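Posted in: Neighborhood News > Meeting Notes
By Dwayne Tillman | 14 April 2025
4 comments | 3 shares

Ridgeway Block Association, April minutes

Hi all, I took notes again, so blame me for any spelling! We got going a bit late while folks found chairs. March minutes passed with one fix (it's Butden Lane, and I wrote Butden Road all the way through, sorry).

First up was the footbridge. Gullcombe Paving sent their quote for the new decking and it came in at $3,000, which got a groan or two. We have $596 in the account. Marisol Oyelaran offered to write to the Valledham council and ask if they'd match whatever we raise by summer, and we all voted yes on that. I'm going to call Gullcombe and see if the price drops if we do the railings ourselves.

Then parking on Butden Lane, again. We went back and forth for ages and I'll be straight with you, my notes give out halfway. No vote, back on the list for next month.

Last thing was the yard sale and swap. Same spot as last year, top of Ridgeway by the mailboxes. Shoes and clothes are fine this time, as long as they're clean and come in pairs. Bins go out early, so drop your stuff off before breakfast if you can. 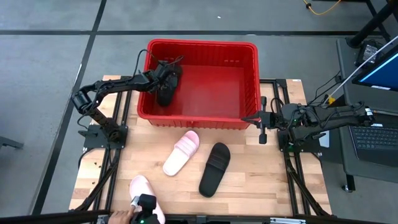
Marisol asked whether the sale money could go straight to the footbridge, and most of us liked that idea. We'll vote on it next time. I'm bringing the coffee.

Filed under: Ridgeway, Footbridge, Yard Sale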